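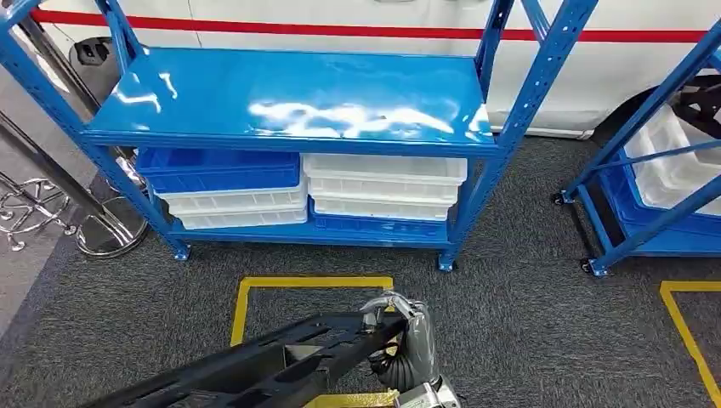 Unit 4: Evaluating a Tote-Handling Package

Search this site Search Go

Reading for this unit: the Famstead integration manual, chapter 2, and the Beaudoin purchasing checklist. Bring both to the lab.

4.1 What is on offer

Famstead sells a tote-handling package in two versions. The base version covers the arm, the jointed hand, the head camera and the control software. The extended version adds site mapping and a service contract. Gallent resells both under its own part numbers, and the Gallent quote lists the hand as a separate line. Compare totals, never line items.

The package is sold for work at rolling shelf units with open sides and stackable plastic crates. Racks on casters move when pushed. The vendor's answer is a floor marking: a rectangle of yellow tape in front of each unit. The manual calls this the work zone. It does not say how far a unit may drift from the tape before the stored positions are no longer valid. Ask for that number in writing.

4.2 Perception

Three surfaces in a typical cell need separate tests.

Solid glossy shelf panels. Overhead lights produce bright patches on blue painted metal, and the patches shift as the camera moves. A depth estimate taken from such a patch should be treated as missing data.

White crates. The rims are slightly translucent and catch the light. Edge detection on a white rim against a white vehicle side or wall is the hardest case in this unit. Blue crates on a blue rack come second.

Slotted uprights. The repeated holes look alike to a feature matcher. A match that is off by one hole gives a height error equal to the hole spacing – small, but constant, and easy to miss in an averaged result.

4.3 Grasp

The hand can curl its fingers over the top edge of a beam or a rim. For a slotted beam this is a hook grasp. It resists a downward load well and a sideways twist poorly. The rectangular cutouts offer a second contact if a fingertip seats in one, but the controller has no input for this and does not plan for it.

The black bellows at the wrist keeps dust out of the joint. Inspect it for cracks every 1000 cycles. The Beaudoin checklist treats it as a consumable, and the Gallent contract does not cover it.

Crates that overhang the shelf edge should be logged before any pick. An overhanging crate changes the approach path and may contact an upright on the way out.

4.4 Acceptance test

1. Set the unit behind its tape and lock the casters, if locks are fitted.
2. Run 77 picks with mixed crate colors.
3. Release the casters, push the unit by hand, and run the same sequence.
4. Report failures by type: not seen, seen but not grasped, dropped, placed wrong.

A single success rate is not an acceptable result for this course. Droltutness publishes a log template that keeps the types apart; use it.

4.5 Assignment

Write a two-page recommendation for or against the base version. State which test would change your answer. Due before the December break, 4 p.m.

Related items
Unit 3: Reading a Vendor Quote
Unit 5: Service Contracts and Spare Parts
Lab sheet: Droltutness log template
Famstead manual, errata

Comments

shelfside: Step 3 does not say how far to push the unit. Is one tape width enough?

course staff: Use one tape width and record it in the log.

lab_b_evening: The Gallent quote in the folder has the bellows under "accessories." Should it go in the total?

course staff: Yes, with one replacement.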